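The woman at the register in Amholm wanted to sell me a second one before I had paid for the first. "They stack," she said, and she was right, they do, if you buy the exact same model and don't mind that the upper one slides whenever somebody opens a window. I took one. It was a clear acrylic organizer with slots, it cost more than my desk lamp, and it came with a folded card telling me that my life was about to become visible.

I have been suspicious of clear storage for years, mostly from a distance. My sister went over to it completely one September and by the time the leaves were down she had moved her tea, her cotton swabs, her batteries and her tax papers into see-through containers. I remember standing in her kitchen looking at forty kinds of tea bag edge-on. I could see everything. I couldn't find the coffee.

So when this magazine asked for a piece on the return of the slotted organizer, I said yes on the condition that I could live with one for a while first and be rude about it if I had to. The while ended up being 18 days on my own worktable, followed by a trip to look at two people's tables that are much better run than mine.

The claim made for these things is simple enough. You have small flat stuff: envelopes, swatches, receipts, palettes, cards, phone chargers if you coil them tight. Flat stuff forms piles. In a pile, the one you want is at the bottom. Turn the pile on its side, give each item a slot, and you can pull any of them without disturbing the rest. Librarians and record stores worked this out long ago, and nobody needed a folded card to explain it to them.

What's new is the clear part, and that's where I start to itch. A wooden letter rack holds letters just as well. So does the wire toast rack my neighbor uses for bills, which she bought at a church sale for less than a cup of coffee. Acrylic adds two things to the job. It lets you see the sides of what you've stored, and it lets you see the table through what you've stored. The catalogs love the second one. They talk about "lightness" and "air." What they are selling, as far as I can tell, is a piece of furniture that promises not to be there.
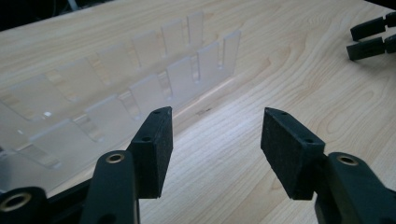 It is there, of course. Put a clear organizer on a pale wood table and it's a handsome thing for as long as it stays empty, which in my house was about an hour. After that you're looking at receipts in a glass case, like something dug up. The gas bill doesn't get prettier when you can see it from five angles.

Saimi Lehtinen disagrees with me about this, and she has earned the right to. She repairs and rebinds books in a back room in Vikesness, and her table is the calmest surface I've seen in a working shop. She keeps three slotted organizers along the far side, all clear, all holding paper samples sorted by weight. She can pick out a sheet from across the room by its edge. I tested her on this, rather meanly, and she got every one.

"You bought it first and then looked for something to put in it," she told me. "I had the paper for six years before I had the slots."

I asked whether they scratch. They scratch, she said, if you wipe them with a dry cloth, and they also scratch if you look at them with any kind of bad intention. Hers have a haze on the dividers where the paper goes in and out. She doesn't mind it. She'd mind it, I think, if she had bought them to be looked at.

She also made a point I hadn't considered, about the width of the slots. Most organizers sold for the home are divided evenly, which suits the person making them. Almost nobody's belongings are divided evenly. Her thin papers rattle around in a slot meant for a stack of envelopes and slowly curl forward until they're lying down again. She fixes this with strips of gray board cut to fit, a few minutes' work with a knife. The result isn't very airy. It works, though, and I went home and copied it with the back of a cereal box.

Aatos Miettinen takes a harder line. He runs a small stationery store in Riihimäki and has stocked every kind of desk organizer going, and he answered my first question before I had finished asking it. The acrylic ones sell best and come back most. He keeps a ledger of returns (on paper, in pencil) and he let me look. Over one year he had sold 382 slotted organizers of all types, and he read me the complaints from the returns column with some enjoyment. Too small. Too big. Shows dust. Shows fingers. Husband walked into it.

The dust is real, by the way. I had assumed a clear object would hide dust better than a dark one, and on the top edges that's true. But the floor of each slot is a narrow trench you can't get a finger into, and dust settles there and stays, brightly lit from all sides. Miettinen recommends a soft paintbrush. I used a makeup brush and got most of it. The corners I've given up on.

He showed me what he uses himself, and I'm sorry to report that it was a shoebox with cardboard dividers. It sits in a drawer. When he wants an invoice he opens the drawer, takes the invoice, and closes the drawer. "Then I don't have to see the others," he said.

I thought about that on the train back, because it's the part of the argument the catalogs skip. Visibility is a fine thing for stuff you reach for ten times a day. For the stuff you reach for twice a year, all it does is nag. My tax folder has no business at eye level in July. The Nevden catalog I had with me, a thick one, showed a home office with every last item on view in acrylic, and I counted how many of them a person would want on a normal workday. I got to four, and one of those was scissors.

There's also the price, which has gone somewhere strange. A basic slotted organizer is still cheap if you can stand thin walls and a wobble. The heavier kind, with polished edges and feet, climbs fast, and I saw a modular set quoted at 154 for what came to a row of upright sheets on a base. The shop assistant called it an investment. I've had investments do worse, I suppose, but they took up less of the table.

Here is where I've ended up, and I'd like to have been meaner about it. The organizer is still on my worktable. It lost two jobs quickly. Bills went back in the drawer, and the chargers went back to wherever chargers go. What stayed was a handful of notebooks and a few stiff envelopes, all of similar thickness, all things I pick up most mornings. For those it's good. I no longer lift a pile to get at the bottom notebook, and I've stopped losing the small green one, which used to vanish weekly.

If you're tempted, a few practical matters. Measure the tallest thing you plan to stand up in it, then check that against the height of the dividers and leave the height of the whole organizer out of it; makers are fond of quoting the larger number. Tall things in short slots lean, and leaning things take over the next slot. Wash it in lukewarm water with dish soap and let it dry on a towel. Keep window spray off it. Put felt dots under the feet if your table is wood and you care about the finish, and check them now and then for grit.

And live with the pile for a week before you buy. Note what you pulled out of it and how often. Mine would have told me I needed five slots. The one I bought has more, and the spare ones fill up all by themselves — a takeout menu, a seed packet, a birthday card I meant to mail. My sister came by last weekend, looked it over and asked why I hadn't got the second one to go on top.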